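2022-01-31

The day was given over to the clothing in the bedroom, which had been postponed twice since the return from Tiralbridge. Work began at 9, after the breakfast things had been cleared and the letter to the Danham office had been sealed for the post.

The bed was used as the working surface. The bamboo mat has been kept on it through the winter, contrary to the usual practice, and it serves the purpose well, being firm enough to fold upon. Trousers are to be folded lengthwise first, leg upon leg, and then in thirds from the hem. This is the method set out in the Krajčí household manual, and it has been followed in this house since July – with some lapses, which are admitted.

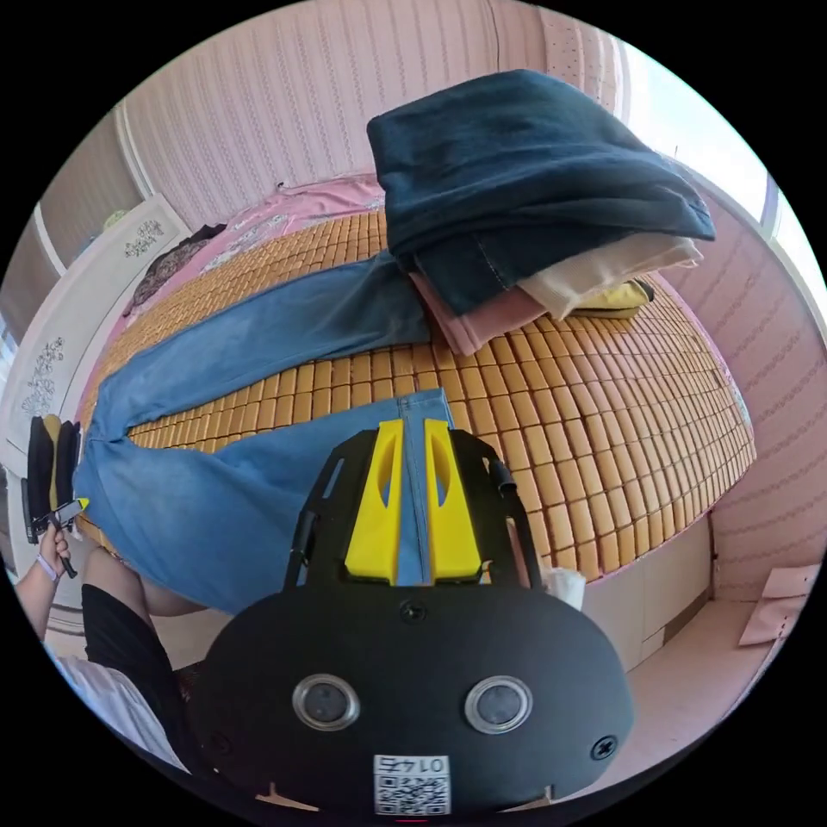
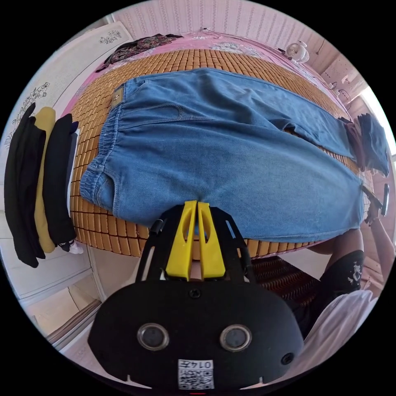

Blue jeans laid out on the bamboo mat.

The question of where folded denim should be kept was considered again. The lower shelf is deep but suffers from damp at the back, and the upper shelf bows under weight. It was decided that jeans shall go on the lower shelf, with a sheet of brown paper behind them, and that the upper shelf shall be reserved for shirts and light knitwear. The arrangement will be reviewed when the weather turns.

Garments that crease easily are to remain on hangers. Heavier tops may be folded, provided that no pile is made so high that it leans. One pullover was found to have a loose cuff and was set aside for mending; the thread must be matched in daylight.

A sum of 3,000 had been put by for a new wardrobe from Flolleditz. Having seen how much room is gained by folding properly, the writer is no longer persuaded that the purchase is needed this year. The catalogue has been returned to the drawer. Should the money remain unspent, it would be better applied to the window, where the draught was again noticeable towards evening.

Two matters are carried over. The bed linen has not been sorted, and the bag for the charity collection still stands in the passage, half filled and without a label. The label was to have been written after supper, but the ink had run dry, and a new bottle must be bought in town.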